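Prollo Teleop Group -- Minutes, June Meeting
Sock sorting by remote control: demonstrations, leader arms, next tasks
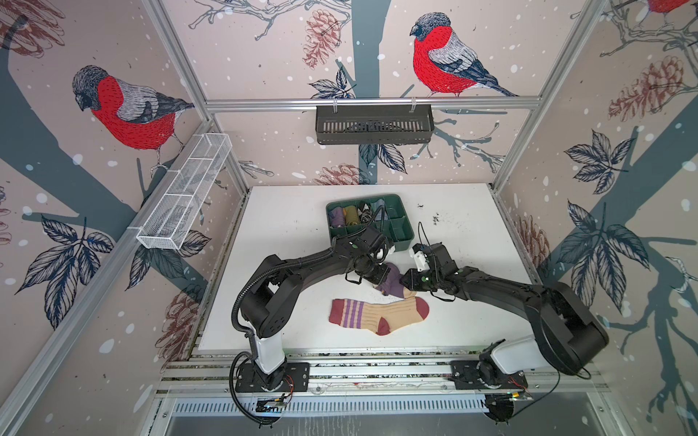
1. Minutes of last meeting

Approved with one fix. The spare leader arm went to Hendmont, not to Makris, and Hendmont would like it known that they have it and are using it every day.

2. Where the sock task stands

We now have 381 demonstrations, all done by people driving the two arms from the leader pair. At the May meeting we had 125, so this has been a really good month! The operators are the reason. Everyone who signed up for a shift showed up for it, and two people who only came in to watch ended up staying until 6:30 p.m. to drive.

The task is the same as before: take a sock, roll it with both grippers, put the roll in a cell of the green tray, go on to the next one. The hard part is still the first fold. When the toe comes over cleanly the rest of the roll tends to follow, and when it doesn't, the operator spends half the recording chasing fabric around the table. Several people said the thick ribbed socks are easier to drive than the thin ones -- the fingers have something to hold on to.

Makris reported that new operators are getting usable recordings by their second session. Last winter it took most of a week. The group put this down to the practice sheet and to letting people drive one arm at a time first.

3. What counts as a good demonstration

Long talk on this one, and a good one. Hendmont has been throwing out any recording where a sock gets dropped. Makris has been keeping them if the operator picks it up again and finishes. After watching a few of both kinds side by side, the group agreed to keep the recoveries. We want the policy to see what to do after a slip.

Agreed rules:
- Keep drops if the sock is picked up and the roll is finished.
- Discard if a hand enters the workspace while recording.
- Discard if the operator stops for more than 17 seconds.
- Mark recoveries with the "R" tag when saving. Please do this at the time. Going back to tag them later took a whole afternoon.

4. Leader arms

The Vukum leader handles have the new springs and they feel great. Light on the wrist, and the trigger no longer sticks halfway. The left one still drifts a little at the elbow when you let go, so rest it in the cradle between recordings.

There was a request to slow the follower arms down for beginners. We tried this during the break and liked it, but the recordings came out with a different rhythm from the others. Decision: slow mode for practice only, full speed for anything we save.

5. Moving by hand

Hendmont showed what they have been doing with hand guiding, where you hold the arm itself and walk it through the motion. It is lovely for teaching a single reach, and two visitors from the packaging side picked it up in minutes. For socks it is awkward, with four joints to mind on one side while the other arm needs your attention too. We will stay with remote control for the two-arm work and use hand guiding to set the start poses.

6. Variety

All agreed we need more kinds of socks. Stripes, patterns, odd thicknesses, kid sizes, anything. Please bring clean ones from home and don't expect them back. Start positions should vary as well. A lot of the June recordings begin with the sock toe pointing the same way, and it would be a shame to teach that by accident.

The table also needs a wipe before each shift. Added to the start sheet.

7. Next tasks

Suggestions were washcloths, mittens and pairing socks before rolling. Pairing won easily, and people were already sketching it on the whiteboard before the vote was over. Makris will write the first task sheet.

8. Actions

Makris: pairing task sheet, plus a short clip of a good first fold for new operators.
Hendmont: look at the elbow drift, send the start poses to everyone.
Prollo: add the "R" tag to the save screen, put up the new shift list.
All: socks!

Meeting closed at 4:40 p.m. Several people went straight back to the rig.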